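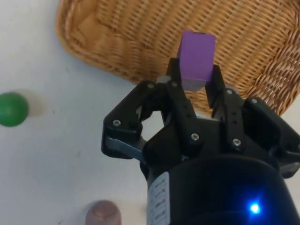

*The purple cube, with the wicker basket behind it.*

# Shapes Basket: Questions We Get a Lot

The shapes basket is one of the most borrowed things at the Flirnoddale Toy Library, and we love it to bits. Gwenllian Wynne started this page on a scrap of cardboard by the desk, and it has kept growing ever since. If your question isn't on it, ask at the desk or write to us!

### What is the shapes basket?

A woven basket and a mix of small, plain pieces to put in it: cubes, balls, cylinders, tubes. You tip them out on a table, play with them however you like, and then put them back. Plenty of families tell us the putting back is the best part (we were surprised too).

### What age is it for?

Three and up, with a grown-up at the table. Many of the pieces are small enough to go in a mouth, so please keep them well away from babies and toddlers. For younger ones, ask for the big soft set. It's catalog number 2135 and it's wonderful in its own way.

### Is there a right way to play?

No! You can sort by color, sort by shape, build, roll, line things up, or hide one piece and guess which it was. Angharad Watkins runs a version where everyone closes their eyes and has to find the cube by touch, and the room goes completely silent.

### Why do you suggest a white table?

The colors jump out. On a patterned tablecloth a small piece can vanish for ages, and on white you spot it right away. A big sheet of paper or a plain tray works just as well at home. 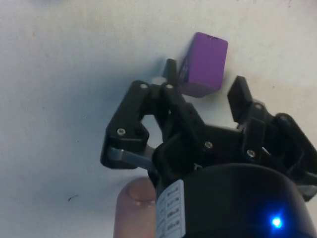 **Flirnoddale, 2019-07-06**

### New this summer: do the cubes come in one size?

The purple ones are small, and we like them that way. The slightly rounded edges make them comfortable to hold, and they sit flat and stay where you put them, so a cube is our favorite first piece for a shy player. Start with one cube on a bare patch of table and let the rest come later.

### The table gets smudgy. Does it matter?

Not a bit. Smudges mean people have been playing. A damp cloth at the end of the session is plenty, and please skip the scented wipes, as the smell hangs around in the wicker.

### How do I clean the pieces?

Warm water, a drop of dish soap, a towel. Give tubes a good shake and leave them standing on end overnight. The basket itself should never be soaked. Brush it out with a dry pastry brush and let it air near a window.

### How long does tidying up take?

That depends on who is doing it! We leave 45 minutes for a whole session, tidying included, and we hardly ever run over. Things that help:

- Put the basket right up by the pieces, so nothing has to travel far.
- Do the balls first. They wander.
- Call out a color or a shape and clear only those.
- Leave one favorite for the very end.

### What are the tubes for?

Everything! Stand one up and it's a tower, a chimney or a parking garage. It's open at the top, so you can look straight down into it, and the see-through plastic looks lovely with light behind it. Gaetano Caruso's group spent a whole session testing which pieces would go inside.
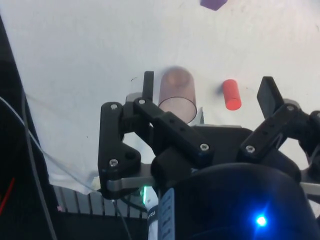 *Tube, red-orange cylinder and, at the back, a purple block.*

### We lost a piece. Are we in trouble?

Never. Tell us the color and shape when you bring the basket back, and Gijs Cuypers will look in the spares drawer. Check under the couch cushions first, and inside any shoes by the door.

### Can I make my own at home?

Please do! Any sturdy basket will work, and you don't need many pieces. Pick shapes that behave differently from each other (one that rolls, one that stacks, one that does a bit of both) and colors you enjoy looking at.

### How do I reserve one?

Ask at the desk or leave a message on extension 3864. Loans run for two weeks, and you can renew if there isn't a waiting list.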